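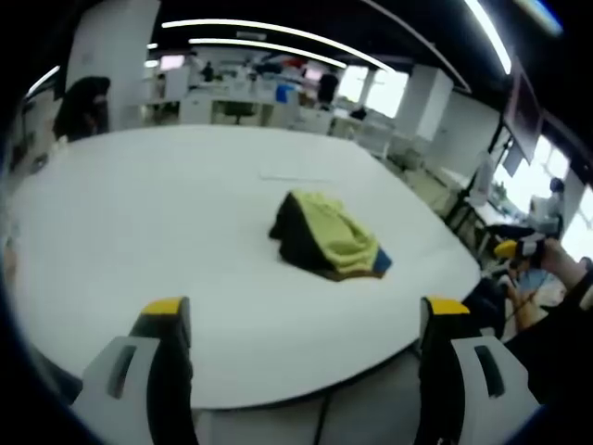

Multicoloured fabric on a white table.

Umo: listing texts for second-hand clothing

Version 1.2, August release

Summary

Umo is a table of short listing texts written by sellers at the Granolby clothes exchange, together with the category, colour words and size that were later agreed for each item. It is meant for work on spelling variation, colour naming and size conversion in everyday British English. The release is text only.

Contents

listings.csv: 3536 rows, one per listing
heldout.csv: 200 rows, same columns, not included in listings.csv
colours.txt: the agreed colour words and the seller spellings mapped to each
sizes.txt: conversion table used for the size_norm column
CHANGES: differences from version 1.1

Format

Both CSV files are UTF-8 with Unix line endings and a header row. The separator is a comma. Fields containing a comma or a quotation mark are quoted, and inner quotation marks are doubled. There are 18 columns. The ones most people will want are:

id: integer, stable between releases
title_raw: seller's title, unedited, up to 70 characters
body_raw: seller's description, may be empty
category: one value from the category list
colour_raw: colour phrase as written
colour_norm: one or more agreed colour words, separated by a semicolon
size_raw: size as written
size_norm: size after conversion, or NA
split: train or dev (always test in heldout.csv)

An empty string means the seller left the field blank. NA means there was a value but it could not be converted. Version 1.1 used an empty string for both, so scripts written for that version will need changing.

Collection

Listings were typed by sellers into the exchange's own form and exported by Eyvindur Ingvarsson. Sellers ticked a box agreeing to reuse of the text. Listings without the tick were dropped before export. Names, telephone numbers and street addresses were replaced with the tokens NAME, PHONE and ADDRESS. The replacement was done by script and then read through by hand, and two brand names that are also first names were restored afterwards.

Colour words

Seller spellings were grouped first by edit distance and then by hand. "Navy", "navy blue" and "dark blue" are kept apart. "Grey" and "gray" are merged under grey. Compound phrases such as "blue with white trim" produce two words in colour_norm, main colour first.

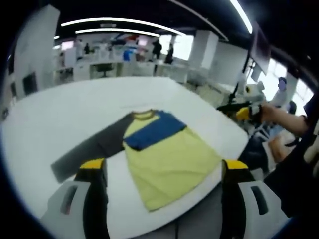
Garments made from panels in several colours gave the most disagreement. The rule from version 1.1 was to take the body colour first and the sleeves second, with collars and cuffs left out unless the seller mentioned them. That rule is kept. Where the seller wrote only "multi", colour_norm is multi and no attempt is made to guess further. Yellows remain inconsistent: lemon, primrose and pale yellow are all mapped to yellow, but mustard has its own entry.

Sizes

size_norm holds UK sizes for adults and age in years for children. European sizes were converted with the table in sizes.txt, supplied by Ragnarsson. Letter sizes (S, M, L and so on) are left as they are. Waist and leg measurements given in centimetres are converted to whole inches, rounding down.

Known problems

The category "top" was used by some sellers for T-shirts and by others for blouses. It has not been split.
Knitwear is over-represented in the dev split.
A small number of listings appear twice under different ids where a seller relisted an item with a new price. Matching on title_raw and size_raw finds most of them.
Prices are not included.

Loading

The files open in any spreadsheet program, but set size_raw to text on import or entries such as 10-12 will be turned into dates. The Warnuneo reader handles this if given the option strict=yes.

Licence and contact

Text may be reused and changed with credit to the Umo dataset. Corrections to colours.txt are welcome as plain diffs, with the ids of the affected rows. Maintainer: Mikkel Kragh.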